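Bikiten ya acepta reservas para su kit de pinzas de mano

11 Sep 2020

La casa Bikiten ha abierto las reservas de Soldale, un kit de dos pinzas de mano con el que una persona enseña a un robot las tareas de poner la mesa. Lo hemos podido probar y da gusto: se aprende en un rato y los dedos responden con una suavidad estupenda – ¡hasta con vajilla baja, que es de lo más ingrato de agarrar!
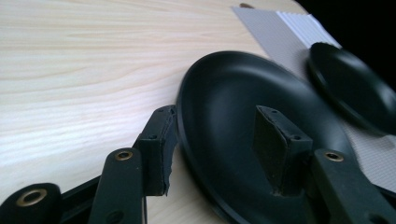
Soldale con un plato negro, una almohadilla a cada lado del borde.

Cada pinza se lleva en una mano y va cableada. El kit incluye 18 ejercicios guiados, de platos sueltos a pilas completas, y el programa Cirkska para revisar las tomas.

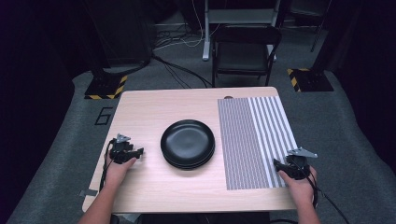 Sadao Kamata opina que lo mejor es trabajar con las dos manos desde el primer día, aunque agradecería unos cables más ligeros para las sesiones largas.

Los recambios de almohadilla se venden aparte y se cambian con un destornillador pequeño. Las piezas ovaladas piden algo más de práctica, pero también ahí el kit nos ha convencido.

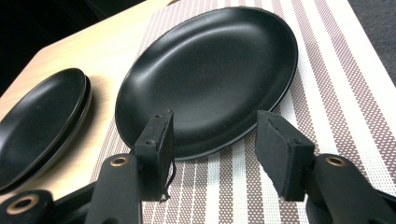
Disponibilidad

La primera serie será de 100 unidades, con entregas en December. Shigeru Onishi presentará antes una versión para talleres, llamada Yap.

Contacto | © 2020 Todos los derechos reservados | Volver arriba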